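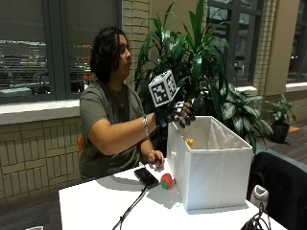

Staff at the Tokton news channel found out about their new breakfast presenter the same way viewers did, from a trailer shown at the end of the May schedule launch. By the evening, 300 of them had signed a letter asking management to explain itself.

The presenter is Riletti, the former party spokesman, who spent much of his last job telling voters not to believe what Tokton reported. His contract is for two years. The channel has not said what he will be paid.

Ans Kramer, who edited the morning programme until the spring, said the name had come up before and been turned down. "We had a list and he was on it for an afternoon," she said. "Then he was off it." 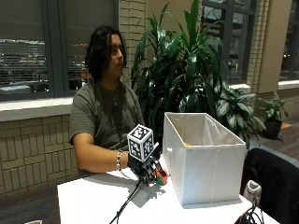
The letter asks for a meeting with Galtimov, the director of news, and for a written rule on how long a person must be out of politics before being put on air. Other broadcasters have one. Tokton's own handbook covers gifts, share dealing and second jobs, and it has a page on dress that allows a plain T-shirt and a thin necklace like the one worn at the white table here, but it says nothing on party work.

Galtimov replied to all staff at 8.30 that night. He said the channel wanted a wider range of voices and that Riletti would not cover his old party during an election.

Viewers have complained too, with 1733 emails in the first week. Ó Dubhghaill, who chairs the staff association, wants the start date moved to the autumn. Management has offered a meeting, but only after the first programme has gone out.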